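Food Preservation, week 4 – Drying and water activity
Notes T. Hladun, updated 04/10/2021

Picks up where the salting handout stopped. Bring that one too, we'll go back and forth.

Main idea again: microbes need available water, not total water. Two foods can have the same moisture on the label and one molds in a week, the other sits in the cupboard till June. What matters is water activity (aw), scale 0 to 1. Pure water = 1. Fresh meat, fresh fruit very close to 1. Most bacteria quit below 0.90, most molds hang on to 0.70 or so, a few odd yeasts and molds down to 0.60. Under that nothing grows. Doesn't mean nothing happens – fats still go rancid, color still changes.

Sugar and salt tie water up. So dried fruit can stay soft and still be safe, the sugar is doing half the job. Vegetables have little sugar, have to go much drier, brittle. Common exam mistake: people write that soft = not dried enough. Depends on the food!!

Dates are the usual case for this. Some types are mostly dry when picked, others get finished in the sun or in a warm room. Skin goes dark and wrinkles, flesh stays chewy. Browning is partly enzymes, partly sugars reacting with amino acids (Maillard, slow version, see week 2).

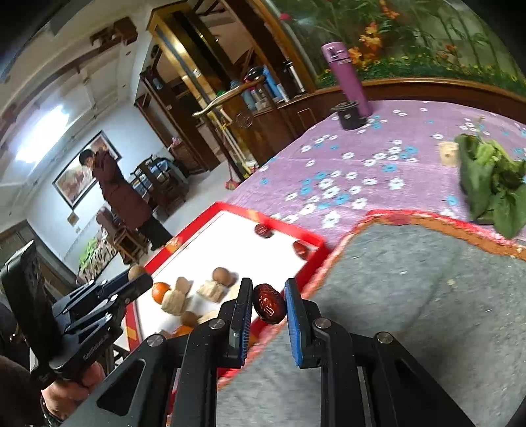
Fig. 1. Dried date, dark red, glossy skin.

Sun drying. Cheap, old, needs hot dry air and several days of it. Problems: dust, insects, birds, rain, dew at night. Cover or bring in at sundown. Pieces in one layer, turn them.

Air drying in a cabinet. Air speed matters early on, when the surface is wet and water leaves at a steady rate (constant rate period). Later the water has to travel from the inside out and more wind does very little (falling rate period). Too hot too early = case hardening. Outside seals up, inside stays wet, spoils in storge. Start moderate. Thin slices help more than heat does.

Freeze drying – next time. Expensive, best shape and flavor.

Pretreatments, short version:
Blanching – vegetables mainly, stops enzymes.
Sulfite – keeps apricots orange. Has to be on the label, some people with asthma react badly.
Lye or hot water dip – cracks the waxy skin on grapes and plums so the water can get out.

Worked problem. Start with 800 g of fresh plums, 19% solids. Solids = 152 g and they don't change, only water leaves. Want final product at 76% solids. Final weight = 152 / 0.76 = 200 g. Water removed = 600 g. Do it from the solids every time, don't subtract percents from each other, I took off a lot of points for that last year.

Storage: once it's dry it wants water back. Tight jar, dark, cool. Condition the batch first, jar loosely filled, shake daily for about a week so the moisture evens out bewteen pieces. Drops on the glass means back in the dryer.

Read the Lozano chapter up to sorption isotherms, skip the derivation. Know what hysteresis means and be able to sketch both curves.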